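Uriel Zamudio had been meaning to return the purple paperback since February, and every evening around supper he told himself so, quite sincerely, and then read another chapter instead. It had come from Þórarinn Bergmann across the hall, who lent books the way other people lend sugar, with no thought of seeing them again.

By now he had 40 pages left, and he was reading them 3 at a time (he couldn't bear to be done!).
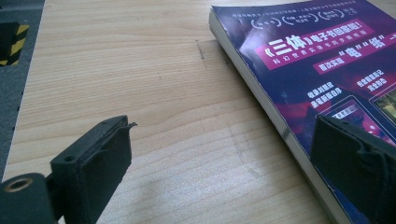

So he put the kettle on, ran his thumb over the old scuffs in the table, and decided that Þórarinn could surely wait until morning.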